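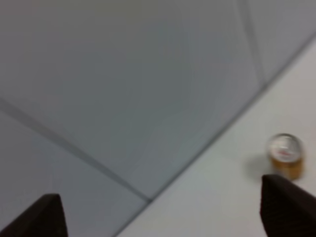
A small drink can on the pale bench, grey panels behind

Open day at the Flemora building, Surkberg
12 September 2018

I'd been looking forward to this one since April, when the flyer turned up in our letterbox, and I'm so glad I went. Sellenik opened up its whole packaging floor for the day, and for anyone who has ever wondered how a drink can gets to be the shape it is (me, constantly), it was a treat.

You start in the foyer with a sticker and a paper map, then head up a ramp to the display hall. The old shelving that I remembered from my last visit has gone and the place is much calmer for it. The display area has smooth grey panelled walls and pale surfaces, and it's lovely to look at things in there. Soft, even light, no glare, and a little can gets the same respect as a vase in a gallery! I spent far too long in that section and had to skip the first talk.

The small cans were my favourite by a mile. I grew up with the big ones, warm from the back seat of the car, and there's something very pleasing about the smaller size. The guide on our tour was clearly fond of them too. She told us the archive upstairs holds 2,651 cans, of which 2,038 have been catalogued so far, and they're still opening boxes. People donate them from sheds and garages, some with the receipt still inside.

Next door is the Mishra Room, where they run the hands-on part. We got to compare lids from different decades, feel the difference in weight between an older steel can and a newer aluminium one, and have a go at the hand-cranked seamer. Mine came out wonky. The kids in our group were far better at it and let me know. There was also a table of ring pulls sorted by colour, and I could have happily stayed there until closing.

The colour lab tour goes in small groups and ours ran late, but do wait for it if you go. They keep 332 ink swatches in shallow drawers, and you're allowed to slide them out and hold them up to the window. I had no idea how many greens there were. One drawer was all oranges and somebody behind me gasped out loud, fair enough.

Lunch was a sausage in bread from the stall near the car park, with onions, and a lemon squash. There's plenty of shade out the back and a tap for filling bottles. The queue for coffee was long, so bring a thermos if you're particular.

A few practical bits: entry was $2, cash only. The ramp is fine for prams and wheelchairs, but the archive is up a narrow staircase and there's no lift yet. Parking filled up by mid-morning, and I ended up on the verge near the oval, a ten-minute walk back.

I'm already planning to take my neighbour to the next one, and I've got a box of old cans in the garage to drop off on the way.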